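Dirnix Cabinet Cell
Two-arm handling for drawers, doors and small parts storage

Overview | Rehearsal software | Installation | Spare parts | Contact

The Dirnix Cabinet Cell is made for workplaces where people open and close storage many times in one shift. It has 2 arms with a two-finger gripper on each, and it works on cabinets which you already have. You do not need to buy special furniture, and you do not need to remove the handles.

Before the cell comes to your site, we build your cabinet in the rehearsal software. The team who will work beside it can watch the motions on a normal office screen, stop them and ask for changes. At Deko, the spare parts workshop in Jiterthorpe, this took two weeks. The workers there asked us to change the order of the drawers, and they were right.
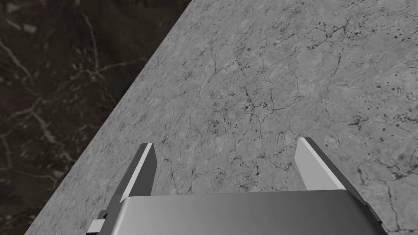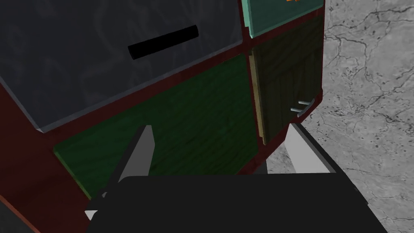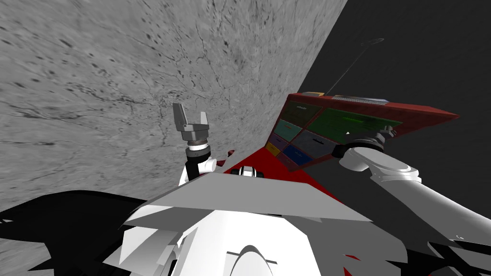
Rehearsal software, simulated views with the two-finger gripper. The last view shows both arms and the cabinet front.

What changes for your staff

The first thing people notice is less walking. In the Deko workshop the mechanics went to the storage wall for each small order. Now the order is sent from the bench and the part comes to the hand-over tray. The person still checks the part and signs for it – the cell does not decide if a part is good.

The storage clerk's job also changes. Maximiliano Casado had this position at Deko before the cell was installed, and he has it today. He teaches new drawers to the cell, keeps the stock list in order and handles the returns. "In the first month I did not trust it and I opened every drawer again after," he told us. "Now I look only on Saturday, when we count." He needed training for the software, and we recommend that you plan working hours for this, not the lunch break.

Please speak with your staff early. Our customer Loureiro informed the evening shift only when the boxes were already in the hall, and the start was difficult for everybody.

Technical data

Arms: 2
Grippers: two-finger, parallel, one per arm
Stored positions: up to 1000
Moves between gripper inspections: 3000
Handles: bar handles, short or long
Rehearsal: included for one cabinet type, further types on request

Not suitable for

Locked cabinets, glass doors and drawers which must be lifted before they open. For heavy drawers please send us the weight first.

Delivery

The next places for installation are in September. The set of replacement finger pads (order no. 200) is in stock and ships separately. For a quotation, send us the outside measures of your cabinet and one photo of the front with all doors closed.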